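Gripper choice for soft footwear: Stilov parallel vs. Millet two-finger

millet_user_2
Comparing two grippers on a slide sandal sorting task. Black rubber slides, one pair on the rack top and one pair under it. Fixed camera. 106 picks each so far. The Stilov slips on the strap if I go below 500 g of preload. 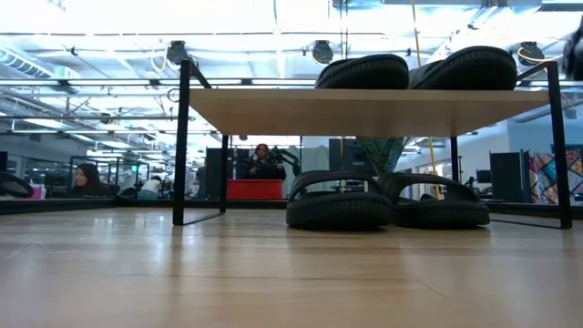
Reply #1 — torquenote
Your lower pair is the harder case. Black rubber on a glossy surface gives you reflections, and depth gets noisy there. I'd fix the camera before blaming the fingers.

Reply #2 — stosska_fan
Disagree. Depth noise doesn't make a strap slip at a known preload. Change the pads.

Reply #3 — millet_user_2
Pads are stock on both. I'll log top and bottom picks separately and rerun the Stilov at 363 g with softer ones.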